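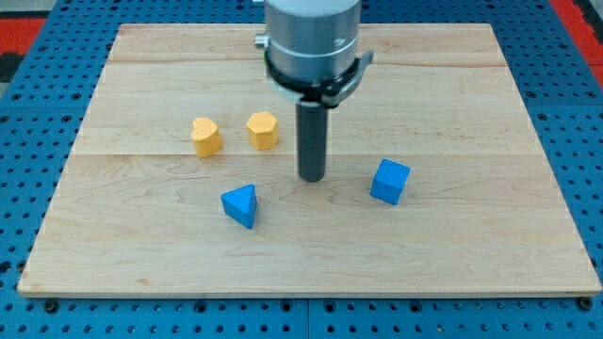
Drekberg Woodworkers' Guild
Minutes of the June general meeting

Held in the upstairs room at Cunness Hall, Wednesday, 7 p.m. The chair opened the meeting at 7:05. Attendance was 13 members, plus 2 guests.

1. Minutes of the last meeting
Approved with one correction. The spring lumber order was placed with Van Beek, not Skoltow as written.

2. Money
The bank balance was read out and accepted. Rent on the shop is paid through the end of summer. The insurance renewal has come in and is slightly higher than last year. The secretary will ask whether leaving the spray booth off the policy would lower it. Several members said they would rather keep the booth covered. Left open until the quote is back.

3. Lumber order
The Van Beek delivery was 171 board feet, mostly maple with a little cherry. Members who put their names down should collect by the end of the month. Anything left after that goes on the open rack at cost plus the usual markup. A member asked if boards could be surfaced before delivery next time. Van Beek will do it but charges by the pass. Agreed to put a column on the sign-up sheet so people can say if they want it.

There was a complaint that two of the cherry boards were badly cupped. The yard has offered credit. Accepted.

4. Dust collection
The main blower is losing suction at the far end of the shop, worst at the planer. Members present thought the flex hose behind the bandsaw has split again. Proposed and seconded that the flex be replaced with rigid duct along that wall. Carried, 2 against. Until it is done, please open only one blast gate at a time.

The collection bag is to be emptied when it is half full. It was found packed to the clamp on a Saturday morning. The sign has been moved to eye level.

5. Shop hours
Skoltow, who have the unit next door, have asked that the planer and router table not be used after 9 p.m. Their office staff work late at the end of each month. Discussion went on for some time. Agreed to stop loud machines at 9 on weeknights and leave weekends as they are. Hand tool work and glue-ups are not affected.

6. Classes
The hand plane class is full, with 5 on the waiting list. A second session will be offered in the fall if the instructor is free. The sharpening evening had a poor turnout, blamed on the weather and a ball game. It will be run again and listed in the newsletter this time.

A request for a finishing class was passed to the class coordinator. Oil and wiping varnish were the main interests.

7. Other business
The good bar clamps keep leaving the shop. Please sign them out in the book.
The first aid cabinet is short on large bandages and eye wash. To be restocked before the next meeting.
The coffee maker leaks. A member has one at home to donate.

Next meeting in July, same room, same time. Adjourned at 8:40 p.m.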